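Chapter 6
Smelling Before Sipping

I ruined my first serious whiskey tasting before I'd swallowed a drop. It was October, I was at the Pramdale distillery, and I stuck my whole nose in the glass and breathed in like I was about to dive into a pool. My eyes watered, my nostrils went numb, and the next 19 samples all smelled of nail polish remover (my notes from that day are a riot).

So this chapter is about the nose, and we'll stay on it for a good while before anybody gets to drink. You'll need a tulip-shaped glass, a little room-temperature water and some patience – more patience than you'd think!
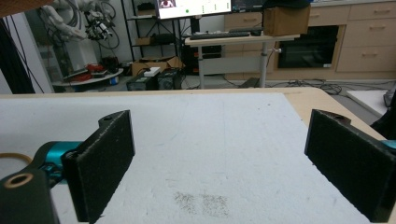 Strong spirits throw off a lot of alcohol vapor, and it gets to you ahead of the fruit, the smoke or the oak. Start with the glass at chin level, mouth slightly open, and bring it up slowly. I like to work over something pale so I can judge the color while I'm at it, and a white surface like the foam one in the photo will do, scuffs and all. Tilt the glass over it, look at the rim of the liquid, then go back to sniffing.

We'll begin with two bottles, a young rye from Kiltura and the older Faulkner malt, and smell them side by side. Write down the first word that comes to you, even if it's "raincoat." My best note ever was "115 wet pennies," and I stand by it.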